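Come try out the Quinlan bench kit with me (paid, snacks included)

Hi there! I'm looking for people who use hand tools and have opinions about them. I run the user trials for a tabletop automation kit called Quinlan, made by a small outfit named Zeltero, and I need a fresh group of testers who haven't spent the last year staring at it like I have.
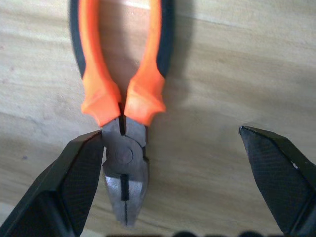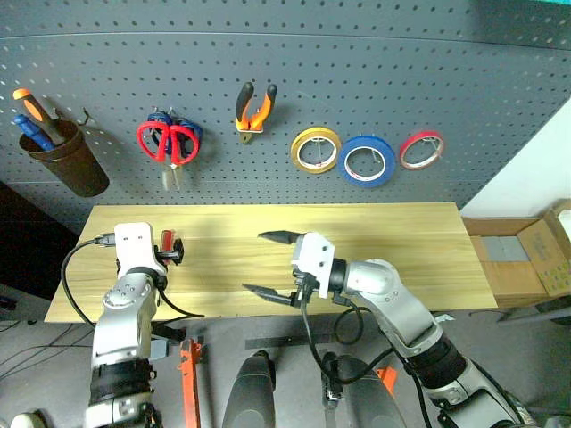

Flinisska, July 7, 2021

So, what is it? Quinlan is a kit for small shops and shared workrooms. You put it at a bench, show it where your tools live, and it fetches them and puts them back. Pliers, screwdrivers, scissors, tape, the everyday stuff. It's meant for people who fix things for a living (or for fun) and have never programmed anything, and that's exactly who I want to hear from.

I've got room for 40 people. Each of you comes in for one session, which runs about 3 hours with a break in the middle. You'll get the same setup guide a customer would get, and I'll sit off to the side and keep my mouth shut as much as I can, which is hard for me! You'll teach the kit a few tools, ask it to hand you one, ask it to tidy up, and tell me out loud whatever is going through your head. Grumbling is welcome. The last guide got completely rewritten after one tester spent half the morning on page 5, and the new one is so much better for it.

Who I'd love to see:

People who work at a bench at least 2 days a week. Bike repair, framing, sewing machines, guitars, stage props, school workshops, I'm not picky.
People who are left-handed. We've had far too few of you.
People who think the whole idea is silly. Come and tell me why.

You should be 18 or over and comfortable reading instructions in English. If you've worked for Zeltero or for Prorkari (they handle our sales and support), I can't take you this round, sorry.

What you get: a flat payment at the end of the session, your bus or parking money back, and lunch if you're on the midday slot. Testers also get a discount on the kit when it goes on sale in October, and no, you don't have to buy one or say anything nice about it.

A few practical things. The workroom is on the ground floor with a level entrance. Please wear closed shoes and tie back long hair. You're welcome to bring one hand tool of your own that you'd like to try with the kit, as long as it fits in one hand and has no blade longer than your finger. I take notes and record sound, and I'll ask you to sign a form about that before we start. Want to stop halfway through? Just say so, you still get paid in full.

To sign up, use the contact form on this site and put "Quinlan trial" in the subject line. Tell me what kind of work you do, which hand you favor, and whether mornings, middays or evenings suit you best. I read everything myself and I'll write back either way, though it may take me a few days when the inbox fills up.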